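The Rirnen Survey

Nighat Sial took the night readings at Rirnen because the day shift had seniority and wanted to sleep. The gauge house stood 400 meters below the dam. It held a desk, a kettle, a logbook and the dial for the seepage weir, which had read 202 since the valley was flooded.

On Wednesday at 2:10 a.m. it read 200.

She tapped the glass. She checked the float, the cable and the pulley, in the order given in the manual, and wrote the number down. Then she called Asif Abbasi at the Bunis office.

"Less water is good," he said.

"Less water through the weir. The lake level is the same."

He was quiet for a moment. "So it's going somewhere else."

"Two units of it."
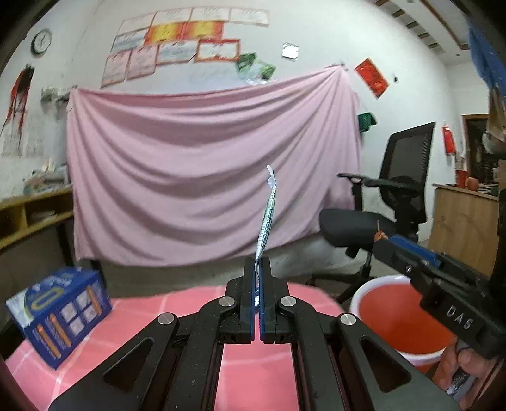
A slim packet with a twisted end, over a pink tablecloth.

Abbasi drove up before dawn with the Khattak drawings in a tube. Sheet 1129 showed a drainage tunnel under the left bank, crossed out in pencil and initialed by a man named Jusov. No plug was drawn. No later sheet mentioned it.

They walked the left bank with flashlights. Almost at the road, Sial stopped and put her hand flat on the ground. The grass was wet — it had not rained since May.

"Do we call it in?" Abbasi asked.

She looked at her watch. The procedure required two consecutive readings.

"At four," she said, and went back down to boil the kettle.

At four the dial read 202. She wrote that down too.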